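Section 4. Setting Up Your Counter Display
2023-09-21
By the Kilance setup desk

These steps cover the Kilance tabletop kit, in both the Gollora and Kanaan sizes. The box says five minutes. Allow longer the first time, and be suspicious of anyone who says they did it in less with the shipping film still on.

Before you start

Clear a flat surface that is deeper than the base panel. A folding table will do if the legs lock. Check for wobble by leaning on one corner. The kit has leveling feet, but they only take up small differences and will not rescue a bad table.

Caution: Do not load the shelf past 400 ounces, whatever the reseller's page says. We have seen higher figures quoted for the Gollora size and cannot find where they came from.

4.1 Base and uprights

1. Lay the base panel face down on something soft.
2. Press the four feet into the corner sockets until they click. If one does not click, take it out and look for a plastic burr. Do not use a hammer.
3. Turn the base over and slide in the two uprights, grooves facing each other.
4. Tighten the thumbscrews by hand. Stop when they stop.

Note: Kits made before last December came with shorter thumbscrews. They hold, mostly. If yours work loose after a day of use, ask Plurach for the longer ones and give the lot code from the bag.

4.2 Shelf

5. Pick a height. The uprights have 19 positions, and you will probably use two of them. The top three are too high for anything heavier than leaflets.
6. Put a shelf pin on each side at the same position, counting from the bottom.
7. Lower the shelf onto the pins, back edge first.
8. Push down gently in the middle. A little flex is normal. A creak means a pin is not fully in.

4.3 Header card

9. Print the header on card stock of at least 200 gsm. Thinner paper curls, and the "reinforcing strips" sold for it do very little.
10. Slide the card into the top channel from the left. The right end is closed on the Kanaan size.
11. If the card sags, trim it by a hair. Do not tape it to the uprights, as the tape lifts the finish when you peel it.

4.4 Placing samples

The planning sheet in the box recommends a "hot zone" at the front of the table. We have not seen figures that back this up. What does seem to matter is that people can reach the product without knocking something else over, so start there.

12. Put tall items on the table and short ones on the shelf, or leave the shelf off altogether.
13. Turn labels toward the side people will come from – this may not be the side you are standing on.
14. Keep open drinks off the shelf. Spills run into the pin holes and are a pain to clean.
15. Walk away, come back as a customer would, and move whatever is in the way.

Caution: Direct sun fades the printed header within weeks. The card maker calls its ink fade resistant. Bring the header in overnight and keep a spare.

4.5 Taking it down

16. Remove all products before touching the thumbscrews.
17. Lift the shelf off and put the pins back in their bag right away. Replacement pins are sold only in full sets.
18. Wipe the panels with a damp cloth. Glass cleaner clouds the clear parts, including the kinds marked safe for plastics.
19. Pack the uprights flat, with the base on top.
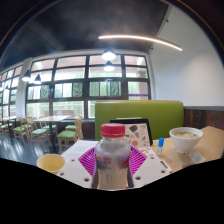
Fig. 4. Bottle with red cap on a patterned board, paper cup to the left.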